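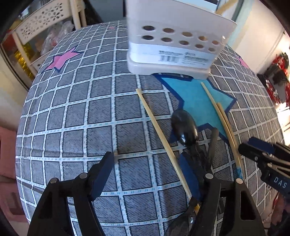
Equipment plan, September intake: hand-held grippers

The draft order for the fall intake went to purchasing on 15 April 2023. It covers 8 hand-held grippers, enough to run the kitchen tasks in pairs at two sites with spares. The quote from Zanell is $558 per set of wear parts, with finger pads, pivot screws and linkage pins included. The grippers themselves are on a separate line and are priced by Skanix.

Savita Kanaujia has asked that pads be budgeted as a consumable. The old plan treated them as part of the tool and assumed one set would last the life of the gripper. Pads used on thin stock wear along the inner edge first, and a worn pad lets a narrow handle rotate when it is lifted. The new line allows two sets per gripper per year. 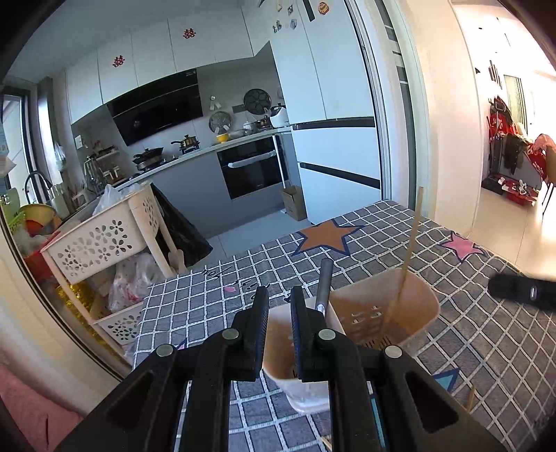
Object sets also move to their own line. Up to now each site bought cups, spoons and chopsticks out of petty cash, and the receipts did not match the task lists. Starting in September, sets will be ordered through Awasthi and packed by task. Paper cups are to be ordered by the sleeve. A cup with a crushed rim should be thrown out at the end of the run and not returned to the set.

Metal spoons and plastic spoons are to be listed separately. They differ in weight and surface, and a site that receives only one type can't complete the full utensil list. Handle shape should be given on the order form, as a round handle and a flat one do not seat the same way between the pads. 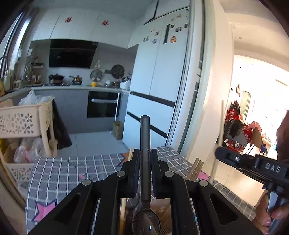
Metal spoon held by the handle between the two fingers.

Sites working in homes do not need a furniture budget. A table with a cloth on it, or a clear area of rug, is enough for the utensil tasks. Dénes Vida will review any request for a bench or stand over the spring. Requests already filed for the Tarkirik site remain open and do not need to be sent again.

Spare screws should be held at each site. Seven days is the current lead time from Zanell, and a gripper with a missing pivot screw must be taken out of use until the part arrives.
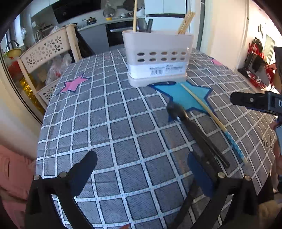
What sites need to send

Number of operators expected in September, and how many will work at the same time.

Count of grippers on hand, with serial numbers and pad condition (good, worn, replace).

Any utensils missing from the current object set, with material and handle shape.

A delivery address where a signature can be obtained. Parcels left at the door are not covered under the Skanix terms.

Send the form to Savita Kanaujia. Late forms will be held for the next order.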